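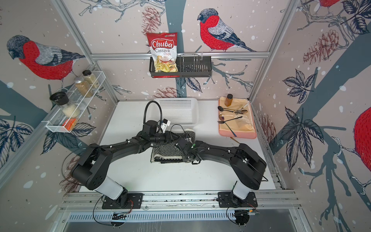 *Towel folded, tray lined, jars up on the side shelf.*

Quick version of how I set up the small kitchen table. Took me 10 minutes last time, 12 with the towel refolded.

**1. Towel.** Fold in half the long way, then in thirds. Smooth it with the flat of your hand. Herringbone shows every crooked edge so go slow on the first fold.

**2. Line the tray.** Any plain cloth. Beige on the pink tray looks nice, hides crumbs too. Tuck the corners under.

**3. Cutlery.** Spoons and forks first, chopsticks toward the back right. Amber bottle in the back left corner, out of elbow range. Mixed dark and gold is fine, dont hunt for matching sets.

**4. Jars.** Wire shelf on the left wall. Lids tight before they go up!! Grains in the tall one.

**5. Snacks.** Chips stand upright in the left side of the wall rack. Clip the bag if it's open. Leave the divider in the right side, plates go there later.

**6. Basket.** Back of the table, empty. Fruit goes in after shoping.

Wipe the tabletop before any of this. Should of been step one, sorry.

— Yeshi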